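How Does a Robot Learn to Clean a Hairbrush?

Think back to when you learned to tie your shoes. Somebody probably showed you, and then showed you again, and maybe a few more times after that, before your fingers got the idea. Robots that learn need showing too, only they need a whole lot more of it! One person doing a job one time is called an example, and a learning robot may need hundreds of them.

At the Flikness workshop, Isauro Ponce is in charge of collecting the examples. The job on his list in May was cleaning hairbrushes, and by the end of the month his team had 203 examples saved.

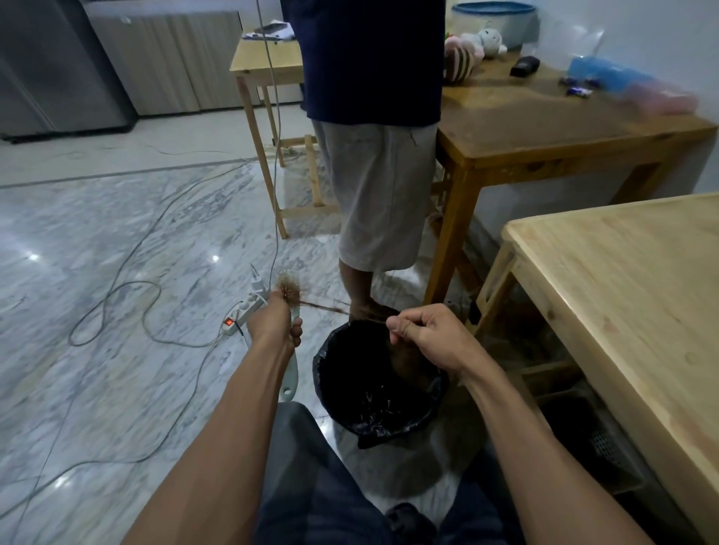 You might wonder why anyone would bother with such a small chore. Well, hair is tricky stuff. It bends, it knots, and it wraps itself around things, so a robot can't simply grab it the way it would grab a block. It has to see how people pinch a bit, pull gently, and then go back for more.
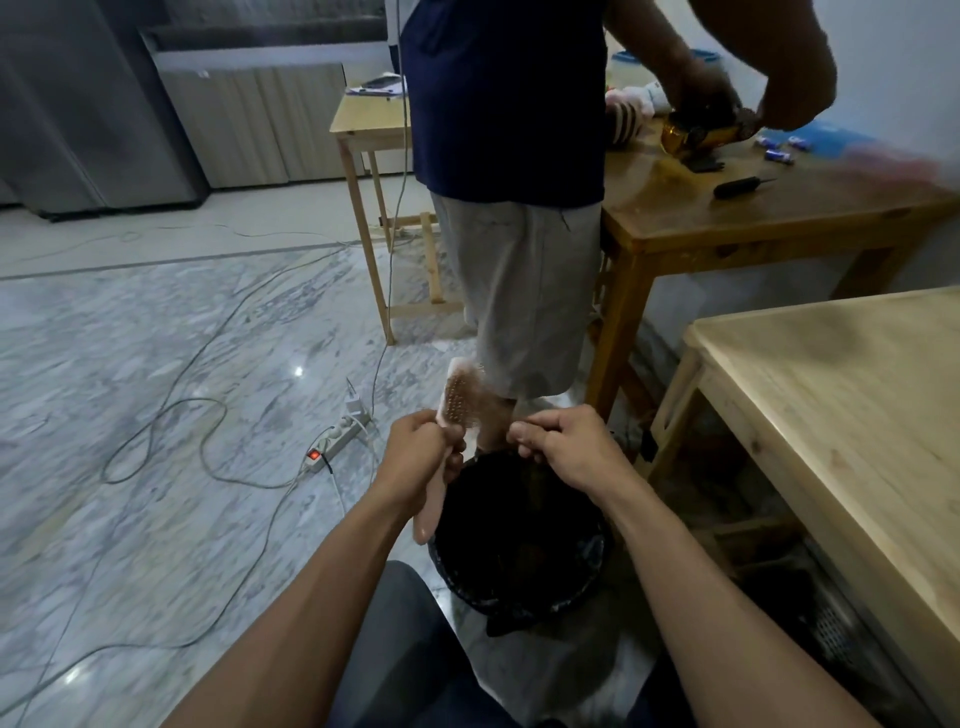 Pulling a tuft of hair from a brush with a pink handle, right over the trash bin.

Now, if every example used the very same brush held the very same way, the robot might get quite good at that one brush and be puzzled by yours at home. So Isauro likes to mix things up (different brushes, different places to work, different hands).

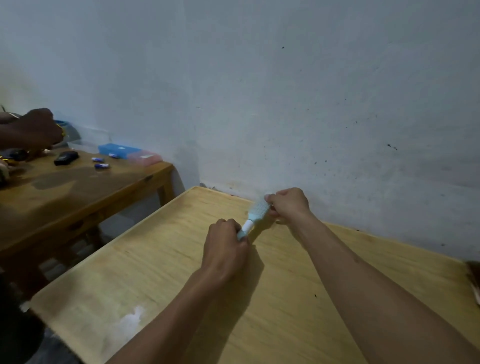

After all that, the computer looks through the examples again and again, searching for what they have in common. Then it makes a guess about how to move, and people check the guess. If it's a poor one, Isauro's team goes back and gathers more examples of the hard parts, which for hairbrushes usually means the knots.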